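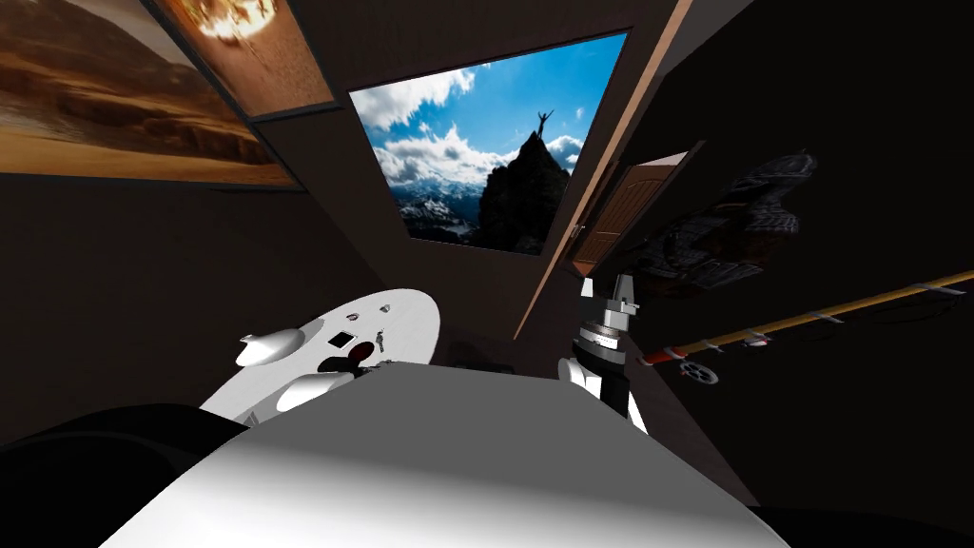 Wer eine Firma führt, schickt seine Leute neuerdings auf den Berg. Der Anbieter Flondari verkauft dafür zwei Tage »Gipfelklarheit«, mit Übernachtung in der Hütte und einem Gespräch über persönliche Ziele beim Frühstück. Das Motiv dazu hängt längst in den Büros: ein dunkler, zackiger Fels, blauer Himmel, oben ein kleiner Mensch, der beide Arme hochreißt. Dass jemand nach so einem Ausflug besser arbeitet, hat bisher keiner belegt.

Myung-ja Hyun hat die Reise im Dezember mitgemacht. Sie fand die Aussicht schön und das Essen ordentlich. Im Büro lagen danach 200 Mails, und die Stelle, die seit dem Sommer unbesetzt war, blieb es auch. »Ich war ausgeschlafen«, sagt sie. »Dafür hätte ein freier Tag gereicht.«
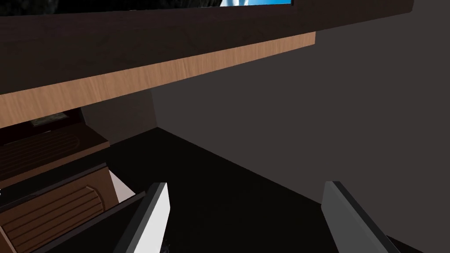
Flondari verweist auf eine eigene Befragung, in der sich fast 40 Teilnehmer zufrieden zeigten. Gefragt wurde noch auf der Hütte, vor der Abreise. Nach einem halben Jahr hat sich niemand mehr gemeldet, jedenfalls nicht bei den 17 Leuten, mit denen wir gesprochen haben. Mehrere von ihnen wussten nicht mehr, welches Ziel sie damals auf ihre Karte geschrieben hatten. Einer hatte die Karte noch – im Handschuhfach, unter dem Parkschein.

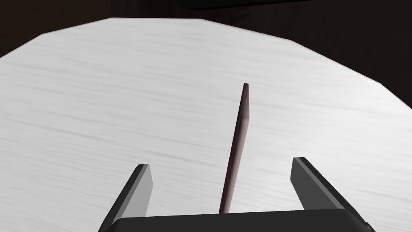
Nevzat Duman hält solche Zweifel für kleinlich. Man könne nicht alles messen, meint er, und wer zusammen durch den Regen aufgestiegen sei, rede hinterher anders miteinander. Das mag sein. Aber dann sollte im Prospekt auch »Ausflug« stehen und nicht »Führungsprogramm«, und die Rechnung sollte entsprechend aussehen. Die nächste Gruppe ist bereits ausgebucht.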